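Orniven spring fair, quick notes before I forget it all

Got back late so this is going up in bits. The fair is held in the old tram sheds at Orniven every April, and I'd been meaning to go for years. Took the 7:40 train, walked from the station, maybe 16 minutes if you don't stop for a bun. I stopped for a bun.

Doors at nine. Already a line. 261 stalls according to the map, spread over three sheds, and the map is printed upside down compared to how you walk in. Shed A is kitchen and home stuff, B is food, C is "makers and schools" which means a bit of everything.

Started in B because hungry (yes, after the bun). Best thing all day was the pickle stand run by Feng-yi Hsiao - mustard greens, daikon, a plum one so sour my eyes watered. She told me she brought nearly 600 jars and expected to take none home. Bought four. Should of bought more.

Işık had the tea corner again, small glasses, strong stuff, somewhere to sit at last. Seats are the big problem at this fair. People were eating noodles standing up next to the coat rack.

Shed A was packed by eleven. Wirar had the folding racks and the enamel pans, prices up from what a friend paid last year. Urora was all lunch boxes and storage, every size, clip lids, lids with handles, lids with little vents. I have strong feelings about lids. Mine at home never match anything.

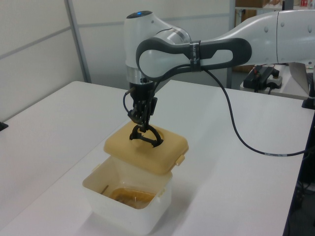 Ended up with two medium ones and a flat one for sandwiches, and then had to carry them around for three hours with the pickles. Bag check is by the side door, costs almost nothing, wish I'd seen the sign sooner.

Shed C I only got half of. Nice bookbinding table, a school selling seedlings, very loud brass band at two. Raffle had 1,000 tickets and I won a tea towel.

Train home was full. Bring cash, bring a second bag, eat early. Pickle reveiw to follow once I open the plum ones.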